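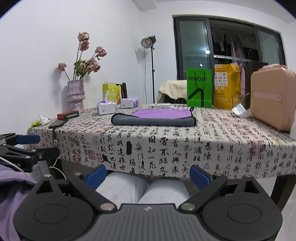

Solveig Sjöberg wrote in to say that the grippers were the only line on her purchase order, and that she would like to know why this guide let her do that. It no longer does. Her full complaint was longer and mentioned extension cords.

Home | Guides | Drollo Hand-Held | Setup | Parts | Contact

Section 2. Planning and Budgeting Before You Order

Read this section before you send Nordin any money. Sections 3 onward assume the boxes have arrived and that there is somewhere to put them.

2.1 Decide what you are recording

1. Write down the tasks you want, in plain words. "Roll a towel" is a task. "Household manipulation" is a grant application.
2. Mark each task as one-handed or two-handed. Towels, bags and anything else that flops should go in the two-handed column.
3. If more than a few tasks are two-handed, order the Drollo pair. The pair is $1,102. Two singles cost more, and arrive with two copies of this manual.
4. List the objects each task needs and who will supply them. Towels are cheap until you need a lot of different ones.

Note: A task list that fits on one page can be finished. We have seen the other sort.

2.2 Choose the room

5. Pick a table your operator can sit at with both knees under it and both elbows free.
6. Check where the outlets are. Measure from the outlet to the operator's chair by way of the wall, the route the cable will really take.
7. Visit at the hour you plan to work and look at the windows. Add a lamp to the budget if you wouldn't want to read there.
8. Ask who else uses the room, and what they expect to find on the table when they come back.

You do not need a bare white lab. Patterned tablecloths, flowers and shopping bags are all fine, and for household tasks we would sooner you left them. Furniture bought to make a room look lived in is not a reimbursable expense at our Candville office, and we suggest you adopt the same rule.

CAUTION: Keep cables out of the space where the operator's feet go. A cable that hangs off the front of a table will eventually be pulled by someone standing up for coffee.

2.3 Fill in the budget sheet

9. Enter the grippers first, and resist the feeling of being done.
10. Enter spare finger pads. One set per operator is the least we recommend.
11. Enter storage. Our own trial with the Itov recorder filled about 864 GB before anyone thought to look. Buy the drive and a second drive for the copy.
12. Enter operator pay, with breaks. For most buyers this will be the largest number on the sheet. If it isn't, check who you have forgotten to pay.
13. Enter $800 for stands, clips, cords, lamps and adapters. Buyers routinely cross this line out and then spend it anyway, in small amounts, at the nearest hardware store.

CAUTION: Do not cut the second drive to pay for a nicer lamp.

2.4 Timing

14. Order pads together with the grippers. They ship from the same shelf.
15. If your budget year closes in December, get the quote signed well before then. Quotes requested in the last week are answered in the order received, by one person, who is tired.
16. Book the room only after you have a ship date in writing.

Note: Returned grippers must include all screws. We do check.

Continue to Section 3, Unpacking and First Charge.

Last updated: 19/08/2025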